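Mayo, casi las once de la noche

Me he traído el portátil a la cama, mala señal, pero si no escribo esto ahora mañana ya no me acuerdo de cómo llegamos hasta aquí (y Tolera me va a pedir que lo cuente en la reunión, seguro).

A ver. Llevábamos semanas entrenando la política con todos los episodios del simulador, alrededor de 2000, y la pinza se nos cerraba en el aire. Iba bien un rato, bajaba, y de repente, clac, dedos cerrados a un palmo del objeto. Yo le echaba la culpa a la función de pérdida, Tolera a la normalización de las acciones, y nos pasamos una comida entera discutiendo delante de un plato de lentejas sin que ninguno cediera ni un milímetro.

Esta mañana por fin me senté a mirar los datos de la cámara de muñeca. Mirarlos de verdad, fotograma a fotograma, con un café enorme. Y claro, hay tramos enteros en los que desde la muñeca no se ve nada de nada, solo la propia pinza, y en esos tramos la etiqueta de apertura cambia igual. ¿Qué va a aprender el pobre modelo de ahí? ¡Pues a cerrar cuando le parece!

Así que hice algo bastante tonto: una máscara que quita la silueta de la pinza y mide la variación de lo que queda. Si lo que queda es plano, el fotograma no cuenta para la cabeza que decide abrir o cerrar, aunque sigue contando para el movimiento del brazo. Tiré además los episodios en los que casi todo era plano y me quedaron 1772. Lancé el entrenamiento en Wysocka, que es la única máquina que estaba libre, y me fui a dar una vuelta porque no aguantaba mirando la curva.

Cuando volví ya estaba la evaluación corta. Con la versión de antes teníamos 139 cierres en vacío en el mismo banco de pruebas. Con la nueva, dos. ¡Dos! La repetí con otra semilla pensando que me había dejado algo sin conectar, y sale parecido. La tasa de agarre ha subido menos de lo que yo quería, eso también lo apunto – los objetos finos se le siguen escapando, y ahí la máscara no pinta nada.

Tolera me contestó con un audio larguísimo en el que se oye un autobús y, entre medias, que pruebe a bajar el umbral. Vale, mañana.

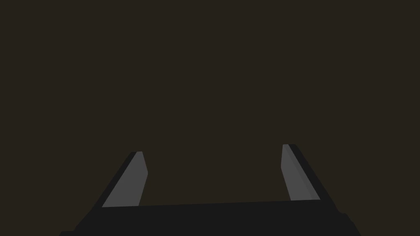 Zostlow · Equipo de Manipulación y Simulación

Abierta, sin nada entre los dedos y con ese marrón oscuro liso detrás: la variación de fondo sale prácticamente cero y el filtro la descarta sin dudar. Me faltan los casos intermedios, cuando asoma apenas una esquina de algo. Mañana, umbral más bajo, tercera semilla y devolverle a Tolera su cargador.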